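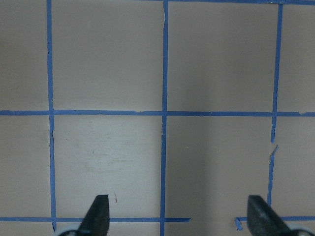 Dilldale Community Kitchen Garden
Progress report to the Ondach Fund
10th August

Period covered: from the start of the growing season to the end of July

Summary

Work on the garden is mostly on schedule. The raised beds at the Dilldale site are built and planted, the water line is in, and produce has been going to the lunch program every week. The second site, at Zilldale, is behind. We expect to catch up on most of it before the first frost, but the tool shed there will not be finished this year. Spending is within the approved budget, with one change between lines that we are asking you to approve.

Dilldale site

All 50 beds in the original plan are in place. The soil we had delivered in spring was heavier than what we ordered and drained poorly, so we mixed in coarse compost before planting. That added two weeks to the schedule and pushed back the early lettuce and peas. The lettuce did poorly as a result. The peas did better than expected and we have saved seed.

Beans, chard, summer squash and carrots are all producing. Tomatoes are late. The plants are healthy but most of the fruit was still green at the end of July, and we have told the lunch program not to plan menus around them yet.

We lost most of one cabbage planting to cabbage worms. The row cover went on too late. The fall cabbage will be covered on the day it is transplanted.

The water line was connected in the spring and passed inspection on the second visit. The first visit turned up a missing backflow preventer at the hose bib by the gate. The part was in the budget and the plumber fitted it at no extra labor cost.

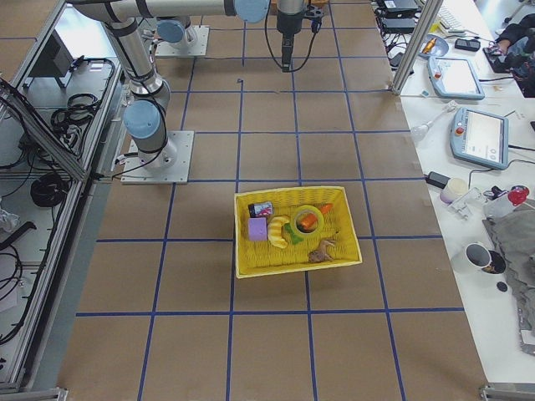

Zilldale site

The lease took longer to sign than we planned for. The landowner asked for changes to the parking terms, and those had to go back to the town for review. We got access to the lot in July, too late for summer crops.

Since then the lot has been mowed, the old fence posts have been pulled, and a soil test has been done. Lead levels came back under the limit for food growing. The soil is low in organic matter and the pH is a little high. We have covered the north half with cardboard and wood chips and will leave it that way over winter. The south half is being prepared for garlic and a cover crop of winter rye.

The shed is on hold. The lowest bid we received was well over the amount in the grant. We plan to ask for new bids in the winter, when the builders we spoke to have more open time. Until then tools will be stored at Dilldale and moved by truck.

Classes

We offered two short courses this season, one on starting seeds and one on home composting. Seed starting filled up. Composting did not, and people told us that the evening start time was too early for anyone coming from work. It will start later in the fall session.

Handouts for both courses were translated into Spanish. The Spanish composting handout had an error in the list of things to keep out of the pile. It has been corrected and reprinted.

Budget

Compost cost more than planned because of the soil problem. Fencing cost less, as we were able to reuse the gate and several panels from the old lot. We ask that the unspent part of the fencing line be moved to soil and amendments. The total does not change. A line-by-line statement and copies of receipts were sent with this report.

The seed order from Sæther arrived two packets short on the storage onions. They have credited our account and the credit shows in the statement.

Plans for the next period

At Dilldale: fall cabbage, kale and spinach, then pulling the squash and mulching the empty beds. The hoses and timers need to be drained and brought in before hard frost.

At Zilldale: garlic planting, rye sown on the rest of the south half, and fence posts set along the road side. The posts are on order.

Decisions needed from the Fund

1. Approval of the move from fencing to soil and amendments.
2. Approval to carry the shed money into next year.

We would like an answer on the first item before the fall compost delivery is ordered. The second can wait until your winter meeting.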